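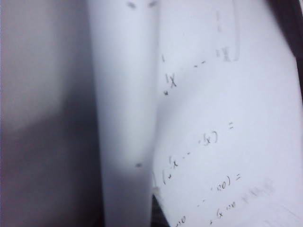 Can a machine do the small desk chores yet?

merusstead_mo
Posted 7/7/20
Hello all, and thanks for having me back after such a long silence. I've been wondering whether any of these arms can do the dull little jobs, like gathering up loose papers, coiling a cable and putting the calendar back where it belongs. My cousin swears by the Vomemow he got for the lawn and thinks the desk must be next. I'd love to believe him, but I've watched my own kids try to square up a pile of curled homework and even they give up!

Citlali Contreras
Paper is the hard one, dear. I spent 12 years in a print shop and a sheet that has curled up on you will go anywhere except where you push it. We had a feeder that handled flat stock beautifully, and one bent corner would stop it for the whole morning. I'd say we're a long way off.

hamisi_m
I have to disagree with Citlali a little (with respect, I always enjoy her posts). You don't need fingers as good as ours, you need patience, and a machine has plenty of that. If it takes 60 tries to get hold of a page while I'm at lunch, I don't mind one bit. Cables bother me more. A page at least stays a page, but a cord under another cord changes shape the minute you pull on it. Keyboard, calendar, a few black cords and a sheet of paper on a white desk, and I'd be happy if it only got the cords sorted. 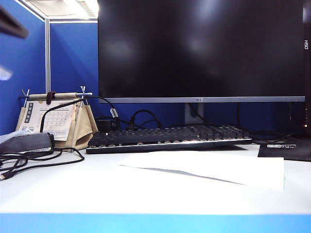 Citlali Contreras
Well, Hamisi Mosoti, patience is fine until it creases somebody's math! Pencil smears if you so much as lean on it. Would you let it try on pages you cared about?

hamisi_m
No, you've got me there. Scrap paper first, and plenty of it.

swai_lane
We priced an arm for our packing bench and it was more than 2000 before you bought anything to put on the end of it. For that I'll wind my own cords, thank you. It did do boxes nicely though, I'll give it that.

merusstead_mo
So boxes yes, cords maybe, paper no? I'll tell my cousin, he'll be crushed. Has anybody tried one with socks?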